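Speaker notes — Plimitville public meeting, 17th January

Slide 1. What we were told

Thank people for coming. Start with the leaflet: the Coman landfill is "stable" and the leachate going into the Ester is "well within limits". Ask whose limits. Pause.

Slide 2. The number everyone quotes

Gurko says it took 2,404 readings on the river. Sounds a lot. Only 39 came from downstream of the outfall, and all 39 were taken in May, a dry month. I'd like to see a wet one.
Don't get drawn on fish. We have no fish data and neither do they.

Slide 3. Averages

An average over 1,000 metres of river tells you very little about the bend by the allotments. Somebody will say dilution. Fine — diluted to what, and measured where?
If the Gurko people are in the room, let them answer. Don't fill the silence.

Slide 4. The new treatment plant

Promised in 4 years. The last one was promised too. The plan has no penalty for running late, and page references are on the handout.
I'm not saying it won't be built. I'm saying I wouldn't plan a drinking supply around it.

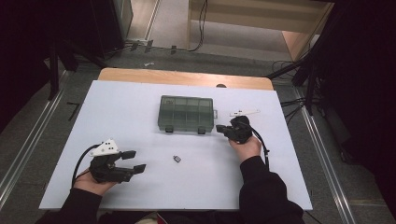
Lidded box with compartments, both pictures
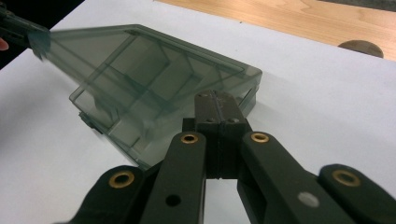
Slide 5. What we're asking for

— Raw readings, with dates and places, instead of a summary
— Sampling below the outfall all year
— A lab Gurko doesn't pay

Questions. Repeat each one into the microphone. If asked whether the water is safe, say I don't know, and that the leaflet doesn't show it either.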